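About Virkau

Come on in! Virkau is a home organizing studio and small school, started by Begoña Casado and Ilir Softić, who met arguing over how to stack a linen closet and never really stopped. We teach people to set up shelves, cupboards and kitchens they can live with.

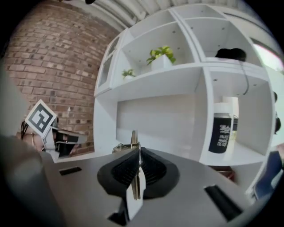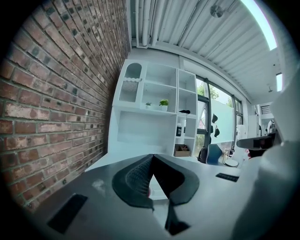
The brick-walled room at Virkau

We love this building. The old brick was the first thing Begoña fell for, and the metal ceiling won Ilir over about a minute later. The white shelving unit is where nearly every beginner class starts. Students take everything down, sort it, and put it back their own way, and no two people ever come up with the same shelf! The plants usually get a good spot (Yamila Bravo, who runs our evening classes, would be heartbroken otherwise). We like leaving a compartment open too, so there's room for whatever comes home next week.

Classes are kept to 18 people, and the full course runs 31 hours, including a long session on boxes and dividers that people still write to us about. Last year 287 students finished it. Amos Escobedo handles home visits and will happily spend a whole afternoon on one pantry.

Our next open house is in October. Bring a picture of your messiest shelf and we'll get started on it together.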